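Household Sorting and Storage in a Shared Apartment
Project report, Home and Materials course, spring term

Background

Our group looked at how small plastic kitchenware is used and stored in a shared apartment. The apartment is on the second floor of the Mosquera building and has one kitchen that opens onto the living room. The floor runs through both rooms without a threshold, so things from the kitchen tend to end up on it when people are sorting or cooking for a group.

Method

We emptied the lower cabinets on a Saturday and put everything made of plastic on the floor. Each item was wiped, checked for cracks and written into a table with its color, use and usual place. The total came to 88 items. Lids were counted separately from containers, which made the table longer but saved arguments later. Items that nobody in the apartment had used since May went into a separate row.

We sorted on the floor because the kitchen table only seats two. The boards are light wood with knots and visible joints, and the bright pieces were easy to find again on them. Clear lids were harder. One was missed on the first pass and had to be added to the table afterward.

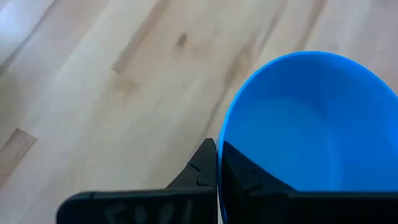
One of the residents objected to the bowls being listed under "rarely used." The blue one, she said, comes out every week for salad or for rinsing beans, and it only looks unused because it is washed and put back right away. We moved it to the weekly row and asked the other residents to check the rest of the list. Four more entries changed.

Results

Most of the containers had no matching lid. The bowls were in better condition than the boxes, and none of them was cracked. The boxes from the Fodalia set had warped at the corners and no longer stacked. The residents agreed to give up 31 items and keep the others.

The bowls now sit one inside the other on the lowest shelf, with the largest at the bottom. Lids stand upright in a narrow tray beside them. Putting everything back took up to 2 hours, including washing the shelves.

Problems

Our categories were too loose at the start. "Rarely used" meant different things to different people, and we should have asked the residents before filling in that column. We also forgot to measure the cabinets first, so the lid tray had to be exchanged for a shorter one.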